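Litetti opens new water testing service for small towns and private wells

Vaneck -- Litetti, a supplier of drinking water analysis, announces the opening of its new testing service in Vaneck. From November, the service will accept samples from households, farms and small town water systems in the whole Zanis valley.

Until now, owners of private wells in the valley had to send their samples to the coast, and the answer came often after several weeks. With the new service, a standard report will be ready in five working days. The basic package costs $100 and covers 25 parameters, among them nitrate, lead, iron and hardness. An extended package with 111 parameters is offered to town systems and food producers.
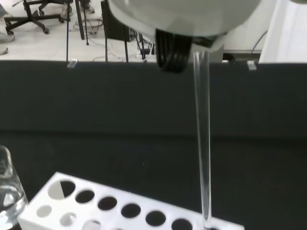

2 min read

The service was prepared together with Tavares, which will manage the collection points. Customers can pick up an empty bottle set, fill it at home according to the printed instructions and return it before 10 a.m. on the same day -- this is important for the bacteria test.

During the trial period in spring, 848 samples were received from wells and springs in the valley. The most frequent question of the customers was how to read the results, so each report now includes one page of explanation in plain words.

Orders can be placed by telephone or at any Tavares collection point. Schools in the Zanis valley may request one basic package per year without payment.

About Litetti
Litetti offers analysis of drinking water, well water and pool water for private and public customers. The head office is in Vaneck.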